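As máquinas e a louça por arrumar

A automação doméstica avança por tarefas pequenas: retirar um objeto do chão, pousar uma chávena direita num prato, esvaziar uma bancada. No laboratório da Kallotari, a equipa dirigida por Huia Tomoana dedicou o mês de novembro de 2022 a esse repertório, com 4 tarefas repetidas primeiro em simulação e só depois em bancada.

O programa, designado Rolallow, prevê 2.000 ensaios virtuais por tarefa. Apenas 300 são reproduzidos com equipamento físico, dado o custo de cada sessão.

"Um cubo tem faces planas e deixa-se agarrar de várias maneiras", explica Tomoana. "Uma chávena tombada obriga a decidir por onde pegar, e essa decisão ainda falha com frequência."

Jarrah Mudgway, responsável pela avaliação, considera prematuro falar de um ajudante de cozinha. Os resultados pioram quando dois objetos ficam muito próximos – situação banal em qualquer casa – e a simulação reproduz mal o atrito da loiça vidrada.

Nas oficinas, o panorama é mais favorável. A Gilchrist, que monta pequenos componentes, já confia a braços articulados a alimentação de duas linhas, com peças sempre iguais e sempre no mesmo lugar. A triagem de devoluções continua a ser manual.

A fase seguinte do Rolallow incluirá talheres e panos dobrados. Nikau Quinlan, que prepara os novos cenários, espera concluí-los antes do próximo ciclo de ensaios.
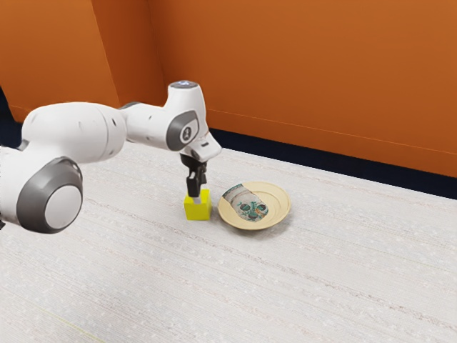 Ambiente simulado: a pinça sobre o cubo amarelo, junto ao prato com a chávena tombada.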